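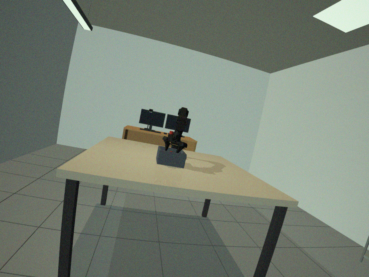
停止指令の不具合、2018年8月18日分の記録。シミュレータ上のClado環境で連続試行をかけたところ、963回目で停止指令が無視された。ログには停止フラグが立った時刻が残っているのに、関節への指令値はその後も更新され続けている。最初は障害物との干渉判定を疑ったが、アームの手前も右も天板には何も置いていないので、机上の物に当たって制御が乱れた線は薄い。むしろ気になるのは待機姿勢で、グリッパが下を向いて指を少し開き、灰色の台座のすぐ上に来る。ここで停止が効かないと、次の指令次第で自分の台座を突く。実機には絶対に流さないこと。

再現手順。初期化後、Kurkovの軌道生成を有効にし、移動の途中で停止を送る。1回送っただけでは再現しない。間を置かずに2回送ると出る。2回目の停止が「停止解除」と同じ扱いになっているらしい。受信側の処理がトグルのまま残っていた。古いFoltimlowの部品を流用したときに直し忘れたものと思う。

板を持たせた条件も確認した。把持中は停止時に指の力を保つ設定だが、トグルが戻ると把持の目標値まで初期値になる。ログ上は931番の試行で該当。姿勢は崩れず、指の目標値だけが変わるため、関節角のグラフを見ていても気づかない。

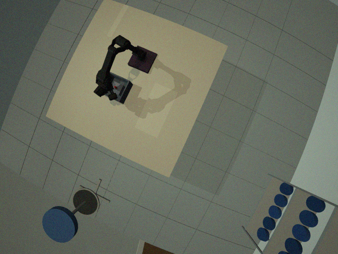
Mal-soon Wangからは、トグルを直すだけでは足りない、停止は何度受けても停止のままであるべきで、解除は別の指令に分けてほしい、と言われた。加えて、通信が切れたときの既定値も見直した方がよいとのこと。現状は最後の指令値を保持するだけで、移動中に切れた場合の動作を試していない。もっともな話なので、どちらも対応に入れる。

対応
・停止と解除を別の指令に分離（済）
・停止中は把持の目標値を書き換えない（済、要レビュー）
・通信断の試験を追加（未）
・修正版で2,000回の連続試行（今夜から）

Tóthの安全確認表にも停止の二重送信の項目を足しておく。今の表は1回送って止まれば合格になっている。連続試行の結果が出るまで、実機側の電源は入れない。鍵はSolomiia Chornovolに預けた。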